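Notebook, soft furnishings bench
14 March 2020

Throws and covers, second round. Carrying on from the February sheets. Blue throws today, plus the pale cover for the seat end. Margit Hegedűs has the fabric list and the washing record, so I have only put down here what is new.

Cloth out and being handled, big room: 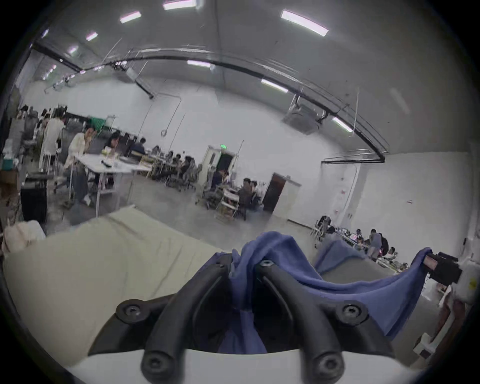
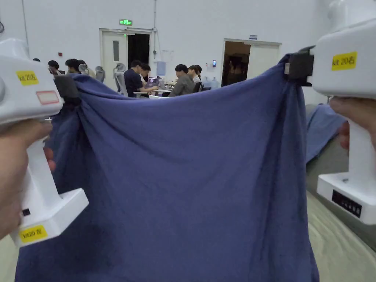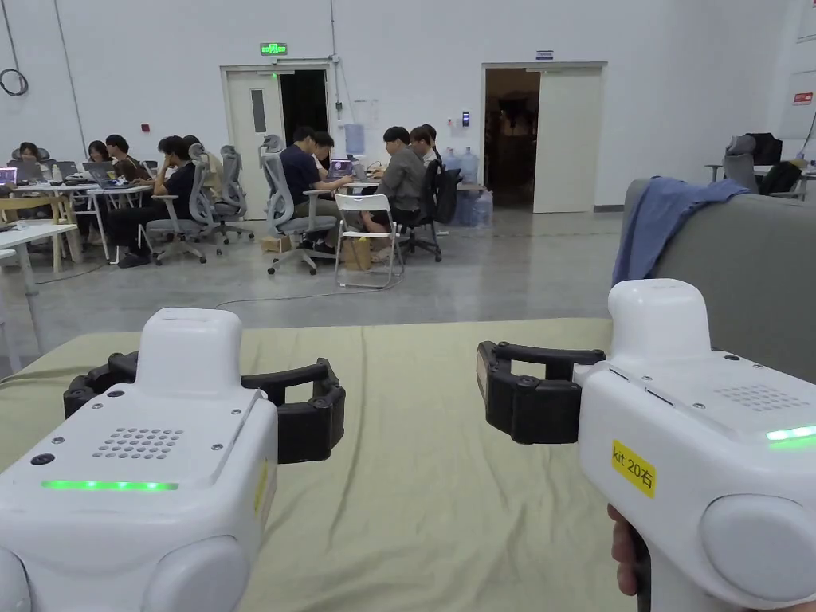 Names first, as the old sheets are muddled. Losel is the blue throw fabric. Pant is the olive one. Norus is the cream cover stuff, heavier than the other two. All three came on the Vumavine order and the delivery note has Losel and Pant the wrong way round. I have corrected our copy in pencil. Please don't copy from the original.

Folding. Tried the throw three ways: in half and half again, in thirds lengthways, and rolled. Thirds is the one to keep. It sits on the sofa back without much fuss and the hem ends up underneath. Rolled looks tidy on the shelf but takes the longest to open out and gets a twist in it. Halves is quick but leaves a thick corner that slides off to one side.

What helps with thirds:
Find the two corners of a short side before lifting anything. If you lift first you spend the time hunting for the second corner.
Hold the top edge with a bit of slack in it. Pulled tight, the middle springs back when one corner goes.
Lay the far edge down first and come towards yourself.
Smooth once, from the middle out. More than once moves the bottom layer.

Timed 7 goes at thirds, starting from a heap. Best 38 seconds, worst 1 min 52. The worst was a corner tucked inside the heap, found last. I would leave it in the average.

Sizes after washing. Losel came up 145 cm on the short side, measured flat on the long table with no pull on it. The long side I have not written down because I got two different answers and need a second person on the tape. Pant not measured yet. Norus has not been washed and shouldn't be until Margit has checked the label.

Weights. Pant throw 900 g on the kitchen scale. Did not weigh Losel, battery went. Spare batteries are in the drawer under the kettle, or were in February.

Creases. Losel holds a crease badly, which suits us for the sofa but makes the folded stack lean. A stack of 6 is the most I would put on the open shelf. The Norus creases on the diagonal wherever it has been dragged, and smoothing by hand only shifts them along. Lift it and put it down again.

Lint. Blue fluff on the cream cover again. Do the cream first next time and keep the blues off it until it is folded. Lint roller is nearly finished, ordered two.

Shelf labels are still the old ones. New ones to say fabric name, size and date washed, nothing else. Put them on the left upright, the front edge gets knocked.

To do
Measure Losel long side with Margit
Measure Pant both ways
Weigh Losel and Norus
Ask Vumavine for a corrected delivery note
Try thirds on the Pant, same start from a heap
Find out who has the long tape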